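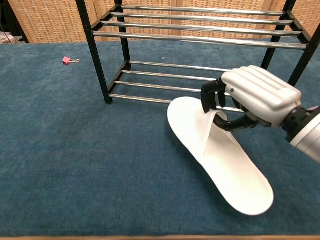 Does the Hallska tasting fee come off the price if you buy bottles?
The fee is credited against a purchase of 2 bottles or more from the same visit. It is not credited against glasses, food or shipped orders.

junduv_cellar
Member, posts: 3664
Correct as of November. The credit applies per party. Four people paying four fees and buying two bottles get one fee back.

rackandlees
Member, posts: 600
That doesn't match my receipt. Two fees, three bottles, both fees removed. Junduvbridge tasting room, afternoon slot.

junduv_cellar
Were you on the barrel tour or the counter tasting? The tour is booked through Longo and follows separate terms. Counter tastings are rung up on site.

rackandlees
Counter. Paid at the register, no booking.

tartrate
Then the server overrode it. The printed sheet at the counter says one credit per transaction. If you split the bill you get one credit per bill, provided each bill has its own two bottles. Three bottles would not cover two bills.

rackandlees
The sheet I was given said nothing about transactions. It listed the pours, serving temperatures and bottle prices. I still have it.

tartrate
Different sheet. The terms are on the back of the price list by the door.

okpress31
Side question. Is the Givero red still in the standard flight? I was told the last vintage was held back for a second year in neutral oak.

junduv_cellar
It was in the flight last month, fourth pour, previous vintage. Closed at first, needed 31 minutes in the glass before the fruit showed. High acid, firm tannin. I would not buy it to drink this winter.

tartrate
Disagree on the tannin. It was medium at most. The pour I had was from a bottle opened that morning, so the comparison may not be fair.

okpress31
Thanks. Do they ship the Givero or is it cellar door only?

junduv_cellar
Cellar door only, last I checked. Call before driving out, the counter stops pouring at 4:30 pm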